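How a gripper learns to work a zip
A Katix club page for young engineers

A zip is easy for you. One hand holds the cloth still and the other pulls. You have done it so often that you no longer think about it. A robot has no such practice, so at the Katix club we break the job into steps.

Step one is holding. Cloth is hard for machines because it bends, folds and slides. A wooden block keeps its shape when you push it. A pouch does not. If only one gripper pulls, the whole pouch moves along with it. A second gripper has to keep one end in place.
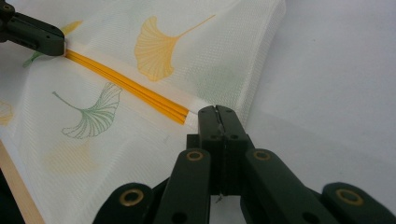

Step two is closing the jaws by the right amount. Our grippers use a linkage — a set of stiff arms joined at pivots. A pivot is a point where a part can turn. When the arms swing, the jaws move together or apart. Squeeze too little and the cloth slips out. Squeeze too hard and it creases, which makes the zip harder to move.

Step three is lining up. The pull must follow the line of the zip. If it goes off to one side, the teeth can jam. Ivone Figueiredo, who runs the club, asks every team to draw the line on paper first and mark where each gripper will go.

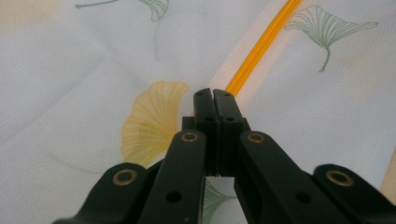 Gripper jaws closed against the leaf-print fabric.

Each team has 4 members and keeps a logbook. After each try, write down where the jaws were placed, which way they moved and what happened to the cloth. Failed tries go in the book too. The Vieira team filled 11 pages before the club meeting in May.

Try it at home: put on a pair of thick mittens and open a pencil case using only your thumb and one finger on each hand. Note which hand does the holding. Then swap hands and do it again.

Words to know
Gripper: the part of a robot that holds things.
Linkage: stiff arms joined so that they move together.
Pivot: a point where a part turns.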